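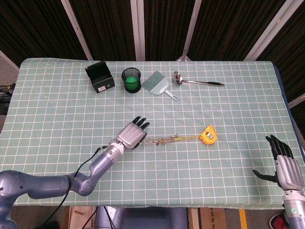

Gasanbieter gewechselt, nach 16 Jahren

2018-11-19

Im September kam der Brief von Satutar. Zwei Seiten, auf der ersten ging es um das Vertrauen der Kunden und die Lage auf den Beschaffungsmärkten, auf der zweiten stand ziemlich weit unten der neue Arbeitspreis. 10 Prozent mehr, der Grundpreis bleibt gleich. Ich war 16 Jahre bei Satutar, immer im selben Tarif, und habe die Abrechnungen ehrlich gesagt nur abgeheftet.

Diesmal habe ich den Ordner herausgeholt. Der Verbrauch ist in den letzten vier Wintern fast gleich geblieben, obwohl wir im Flur und im Schlafzimmer kaum noch heizen. Die Therme ist alt, daran wird es liegen. Der Preis je Kilowattstunde ist in derselben Zeit zweimal gestiegen, jedes Mal mit einem ähnlichen Brief. Gesenkt wurde er nie, auch nicht in den Jahren, in denen man überall lesen konnte, dass Gas im Einkauf billiger geworden ist.

Ich habe bei Satutar angerufen und gefragt, ob es für Bestandskunden einen anderen Tarif gibt. Gibt es. Er heißt anders, das Gas ist dasselbe, und er ist billiger als meiner. Warum man mir den nicht angeboten hat, konnte die Mitarbeiterin nicht sagen. Sie war freundlich und hat mir die Unterlagen geschickt, aber zu dem Zeitpunkt hatte ich schon angefangen zu vergleichen.

Wie ich verglichen habe

Songül Akgül aus dem Nachbarhaus hatte im Frühjahr gewechselt und mir ihre Tabelle gegeben. Darin stehen Grundpreis, Arbeitspreis, Laufzeit, Kündigungsfrist und der Bonus in einer eigenen Spalte. Die Spalte mit dem Bonus habe ich zuerst ausgeblendet. Die meisten Portale rechnen ihn im ersten Jahr voll ein, und dann sieht ein Tarif günstig aus, der im zweiten Jahr teurer ist als der alte.

Übrig geblieben sind Hoda und Jomden. Hoda ist beim Arbeitspreis etwas niedriger, verlangt aber eine Laufzeit von zwei Jahren, und die Preisgarantie gilt nur für das erste. Netzentgelte und Steuern sind davon ausgenommen, das steht in den Bedingungen auf der letzten Seite. Jomden kostet ein wenig mehr, läuft ein Jahr und garantiert den Preis auch so lange. Kündigen kann man mit einer Frist von 4 Wochen. Ich habe Jomden genommen.

Der Wechsel selbst war wenig Arbeit. Man braucht die Zählernummer, den Zählerstand und die Kundennummer beim alten Versorger. Gekündigt hat Jomden für mich. Wer wegen einer Preiserhöhung das Sonderkündigungsrecht nutzt, sollte es aber lieber selbst machen, schriftlich und vor dem Stichtag im Brief. Bei mir hat es gereicht, knapp war es trotzdem. Die Bestätigung von Satutar kam erst nach einer Nachfrage.

Den Zählerstand habe ich am Tag der Umstellung aufgeschrieben und an den Netzbetreiber gemeldet. In der Schlussrechnung von Satutar stand dann ein geschätzter Wert, der höher war. Nach einer Mail wurde das korrigiert, die neue Rechnung ist inzwischen da und stimmt.

Was noch offen ist

Der Abschlag. Jomden hat ihn nach dem Vorjahresverbrauch festgelegt und dabei großzügig aufgerundet. Ich lasse das bis zum Jahreswechsel laufen und sehe mir dann den Zählerstand an. Ein zu hoher Abschlag ist Geld, das der Versorger bis zur Abrechnung hat und ich nicht.

Und die Therme. Wilfredo Enriquez von der Firma Kırmızıgül war zur Wartung hier und meint, sie hält noch, aber Ersatzteile werden schwierig. Er hat mir ein Angebot für ein Brennwertgerät dagelassen. Dafür müsste in den Schornstein ein neues Rohr eingezogen werden, und das muss vorher mit dem Schornsteinfeger geklärt werden. Der Termin steht noch nicht. Wenn ich die Zahlen habe, schreibe ich sie hier auf, auch den Verbrauch vorher und nachher.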